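Tuesday, Korklow bench notes - gloves
2 comments · 7 shares

Finally got to the winter stuff! Two pairs, both with some pink, one clear bin. I want the Walten shelf list done before lunch, so no fussing over it.
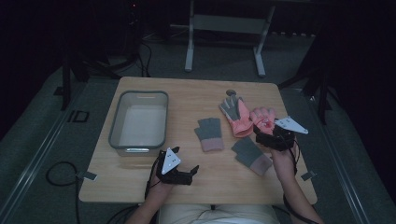
Gloves and the clear bin, one pink glove up off the table.

I'm listing them by pair, and the cuffs are handy for telling them apart (ribbed on the gray knits, thick and padded on the pink ski pair). 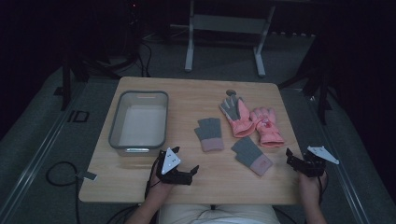
Ski gloves toward the back, knits nearer the middle.

Shelf label is 92 - the old one was smudged, so I rewrote it.

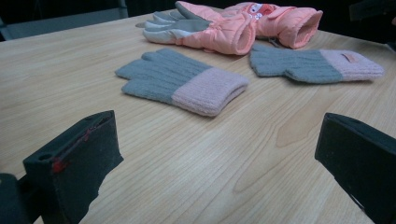
Knits first, then ski

Knits go flat, cuffs together. The ski pair is puffier and wants to sit on top.

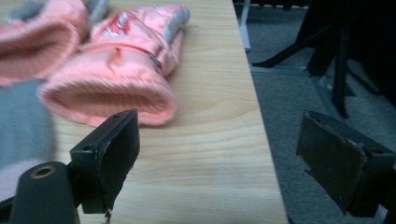

I'd still like a second bin for hats, maybe from the Volgate order in May.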